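Robot club news, September 2021

Well, we're back in the room at last and I can't tell you how pleased I am! The club has 13 members signed up this term, which is more than I dared hope for, and we've already had two sessions getting to know the grippers again after the long break. Charmaine Du Plessis has been rewriting the practice sheets (they were dreadful, I wrote them) and the new ones go up on the Plorstead noticeboard next week.
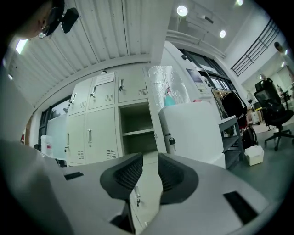
The big job this term is the Trurley Cup in November. Each team gets 40 minutes to sort a tray of odds and ends, and you lose points for every drop, so it's all about a steady squeeze. Sibusiso Molefe wants us to have a go at soft things as well as hard ones - sponges, socks, that sort of thing - and I've said yes, though I suspect I'll regret the socks.

If your name's down for a team, please bring a notebook and write down what you tried, even when it went badly. Last time we had to guess half of it from memory! We still need 2 more people for the Jasden team. No experience needed, just ask me.

Comments

makhubela_mum: Can year sevens join the Jasden team?

Pete R: Count me in for the socks.

We use cookies to remember your settings. Accept / Manage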